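Tetteh: notes on the glass-washing set

Hi, and welcome to Tetteh! I put this together for anyone who wants to look at small kitchen tools on a shiny table without reading my whole notebook. There are 200 short clips in the set, and 79 of them have a brush in them (I got a bit carried away with brushes). I care most about how a long handle lies on a slick top next to something you can see straight through. My favorite brush is the one with the yellow sponge head and the light green handle, with a loop hole at the end for hanging.

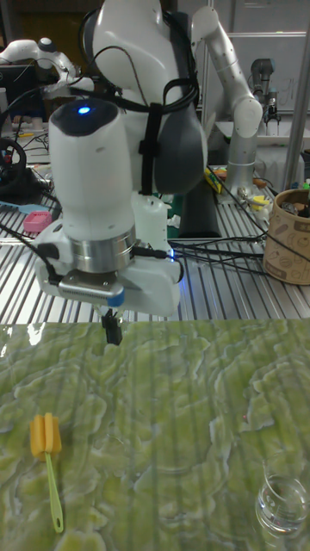
What's on the table

Same green marbled top every time. Then a clear glass, and one tool to go with it, either a brush or a spatula. I write "glass" in the labels for anything clear you could drink or pour from, so please don't go looking for a separate "beaker" label! The spatula is the pale yellow-green one, with a slim handle and a flat tip. I had it down as "scraper" until February and a few old labels may still say so.

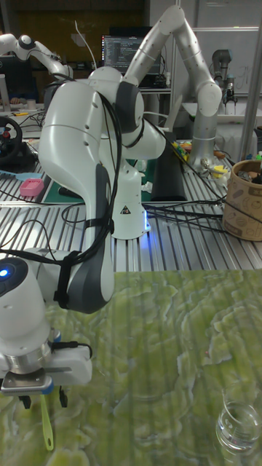 A reader at Besport wrote in to ask if the spatula should be grouped with the brushes, given that both get used on glassware, and said the split had messed up their totals. Fair point, and I went back and forth on it! For now they stay apart, but version 2 has an extra column called "washing" that covers both, so you can sort on that.

Known problems

Reflections. So many reflections. The labels for the rim of the glass are the weakest part, and I'd skip them if you need clean outlines. Fixes are welcome, just send them through the Sturkura page.

Last updated March 8, 2024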